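**Subject:** Dockside Pack bought through Trendley, items missing in Nakeo
**Product:** Nakeo (PC, Trendley launcher)
**Category:** Purchases and entitlements
**Status:** Solved

### Original report

I bought the Dockside Pack for Nakeo through the Trendley store last night. The payment went through and I have the receipt in my email. The store page now says "Owned" and the Buy button is gray. In the game I only have part of what I paid for.

What I have:

- the long coat
- the title
- the in-game currency

What I don't have:

- the van
- the suppressed carbine
- the extra garage slot

The coat and title showed up right after I bought the pack. When I go to the vendor in Upadhyay Square to claim the van, the claim window opens, spins for a while, and closes with "Delivery failed (442)". The carbine doesn't appear in the vendor list at all.

Things I have tried so far:

1. Restarted the game.
2. Restarted the launcher, then the PC.
3. Logged in on my second character. Same error for the van, and no coat on that one.
4. Verified files in Trendley. It found nothing wrong.
5. Deleted the local cache folder. This reset my key bindings, so I would not suggest it to anyone else until it's known to help.

My account was made on the old Cumwood site before Nakeo moved to Trendley, and I linked the two in June when the linking page opened. I don't know if that matters. I bought two smaller packs after linking, and both came through fine, but they were clothing only.

I have not asked for a refund and would prefer not to. I want the van.

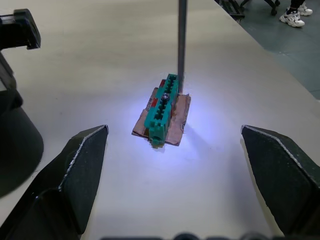

Efe Effiong: I had the same thing with the Dockside Pack and the same error number. Mine was also a linked account. Check whether your garage is full before you do anything else. The van needs a free slot to land in, and the slot that comes with the pack is delivered after the van, so if you're at the cap the claim fails and everything behind it in the queue gets stuck too. I sold an old sedan and the van claimed on the next try. The carbine took longer.

### Follow-up from reporter

Thanks. My garage was full, all 9 slots in use. I had not thought about it because the pack page says the extra slot is included, and I assumed that would be where the van went.

I sold a pickup I never drive and went back to the vendor. The result was different this time:

- The claim window opened and stayed open.
- The van showed in the preview, with the right paint.
- When I pressed Claim, it said "Item already claimed".
- The garage still shows the empty slot where the pickup was. No van.

So now the game thinks I have it. The 442 error is gone on my main character. I logged out to the character screen and back in, then changed districts twice. No change.

The second character still gets 442. I did not free up a slot on that one, so I could compare.

### Support, first reply

Thank you for the details, and for leaving the second character alone. Please don't sell or claim anything else on either character for now.

There are two separate problems in your ticket.

**The van.** Error 442 is a general delivery failure. A full garage is one of the causes. Each failed claim leaves a pending record behind, and if there are several of them, the first successful claim can be matched to an old record. The game then marks the item as claimed without placing it. We can clear those records on our side.

**The carbine.** Weapons are delivered to the account, and clothing is delivered to the character that is logged in at the time of purchase. That is why your smaller packs worked and why the coat is missing on your second character. For accounts made on the old Cumwood site, the account-level delivery is sometimes sent to the old profile number. The store has no way of seeing this, so it shows the pack as owned.

Please send us the following:

- the profile number shown in Nakeo under Settings > Account
- the profile number shown in Trendley under Linked Games
- the delivery log from your Nakeo folder (delivery.log)
- the names of both characters

You can attach the log to this ticket. Please don't paste your receipt or any card details here.

### Follow-up from reporter

Log attached. The two profile numbers are different. The one in Trendley is shorter and I recognize it from the old site.

I looked through the log before sending it. There are 11 lines saying the van was requested, which would be me pressing the button over and over last night. After those there is one line that says "matched: prior" and then nothing. The carbine has a line saying it was sent, with the shorter profile number next to it.

I also noticed the launcher has an "Unlink" button next to the game. I have not pressed it. Should I unlink and link again? There is a forum post that says to do that.
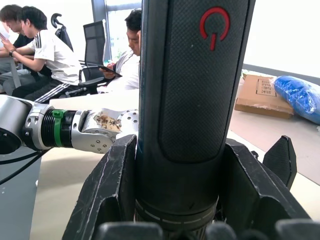
I'm asking because the same forum post has replies from people who did it and lost their friends list and their clan rank. I run the clan treasury for a small group, and if my rank resets, the others can't get into the vault until a leader is online. I can wait for a fix from your side if that is safer. I would also like to know whether the discount I used matters. The pack was 18 percent off when I bought it, and the coupon came from the old site's mailing list.

### Support, second reply

Please don't unlink. It does not move past deliveries, and it will remove clan rank in most cases. We have asked the forum team to add a note to that post.

The discount does not matter. Coupons affect the price only, and the delivery is the same.

We have done the following on your account:

- Cleared the pending van requests on your main character.
- Reset the van to unclaimed.
- Moved the carbine and the garage slot from the old profile number to the current one.
- Corrected the number stored on the Trendley side, so that future packs go to the right place.

Please close both the game and the launcher completely. The launcher stays in the system tray when you close its window, so right-click the icon and choose Quit. Start the launcher again, wait for it to say "Up to date", and then start Nakeo. Log in with your main character first and claim the van from the vendor.

The coat can't be copied to your second character. We understand the store page doesn't make this clear, and we have passed that on.

### Follow-up from reporter

All done in the order you gave. Results on the main character:

- The carbine was in my mailbox as soon as I logged in.
- The garage slot was there too, before I went to the vendor.
- The van claimed on the first try and is in the garage. I drove it around Upadhyay Square and logged out and in again, and it was still there.

On the second character the van claim now works as well. The garage there was still full, and the van went into the new slot – so the slot seems to come first now, at least for me.

One small thing: the van horn makes no sound. The other vehicles are fine. I can open a new ticket for that if you want it kept separate.

I'm a little annoyed about the coat, but I can live with it. You can close this one.

### Support, closing note

Glad the items arrived. The horn is a known issue with the Dockside van and affects all players, so there is no need for a new ticket. It's on the list for a coming patch, with no date yet.

For others who find this ticket: if you see error 442 on a vehicle claim, stop pressing Claim, free a garage slot, and restart the game before you try again. If the item then shows as already claimed, or if your two profile numbers don't match, open a ticket and attach delivery.log. Please don't delete the cache folder. It does not affect deliveries, and your key bindings are stored there.

Efe Effiong: Can confirm the horn is silent on mine too. My carbine went to the old profile number as well, so check that even if the van claims without trouble.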